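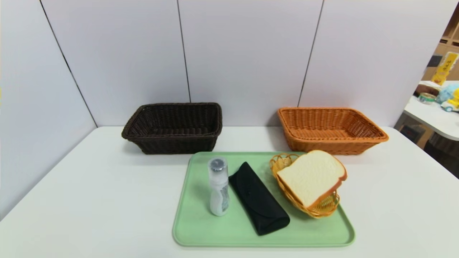
A rectangular woven basket of dark brown color, with slightly flared sides and a rolled rim.

Zeradari basketry

Zeradari basketry is the craft of basket making in the Zeradari valley and in the lake villages to the south of it. It uses mainly willow, and in the lake villages also rush. The baskets were made for farm work, for fishing and for carrying goods to the market at Gilholm. Today most of them are made for the house.

Materials

The willow of the valley grows on wet ground along the river Mamo. The rods are cut in winter, after the leaves have fallen, and they are sorted by length. The longest rods reach 190 cm and are kept for the large field baskets. Rods which keep their bark are called brown willow. Rods which are boiled and then peeled take a reddish color from the bark and are called buff. White willow is peeled in spring without boiling.

Dry rods must be soaked before weaving. Brown willow needs several days in water, and peeled willow needs only a few hours. After soaking, the rods lie under a damp cloth for one night, and in the valley this is called "the sleep". A rod that is too dry will crack at the bend, and a rod that is soaked too long becomes slippery and loses its color.

Rush is cut in summer from boats. It is softer than willow and cannot carry heavy loads, but it does not scratch fruit or cloth.

Technique

The typical valley basket is of the stake and strand type. The maker first makes the base, then puts the stakes into it and bends them upward. Thinner rods are woven between the stakes to make the sides. A round base starts from a cross of thick sticks, while a rectangular base is woven between sticks held in a wooden block with a screw at each end.

The lower part of the side is made with a strong band of weaving called waling, in which three or more rods are worked together. Above it comes plain weaving, or randing. The border is made from the ends of the stakes, which are bent down and passed behind each other. In Gilholm the border is thick and rolled, and in the lake villages it is flat and plaited.

Handles were less common in former times than now. Many field baskets had only two holes under the border for the hands.

Types

The field basket was used for potatoes and beets. It was also a measure: a full one was counted as 58 pounds of potatoes at the Gilholm market, and baskets which did not agree with the measure could be refused.

The fish basket of the lake villages is narrow at the neck and has a lid of rush. The bread basket is low and round, and the dough was left to rise in it. The linen basket is rectangular and was often given at weddings, usually in buff willow with a white border.

History

The oldest written mention of the craft is in a tax list of Gilholm, where 370 baskets are named as payment from the valley. The list does not say what kind of baskets they were. Later the craft was mostly winter work of farming families, who sold to traders from Prambridge. The traders supplied the rods and paid by the dozen, and the price was often low.

When the railway came to Prambridge, the demand grew because fruit was sent to the cities in willow hampers. It fell again when wooden boxes and later cardboard replaced them. Many willow beds were drained and turned into pasture. At the lowest point only 2 workshops were open in the whole valley, both of them in Gilholm.

Present situation

New willow beds have been planted near the mouth of the Mamo, and courses for beginners are held in Gilholm every winter. The school in Prambridge teaches the rectangular base as a separate subject, as it is considered the most difficult part for a learner. A basket market takes place in Gilholm in December. Rush work is now done in only a few houses by the lake, and the lidded fish basket is made only to order.

See also

Willow growing in the Mamo valley
Gilholm market measures
Rush weaving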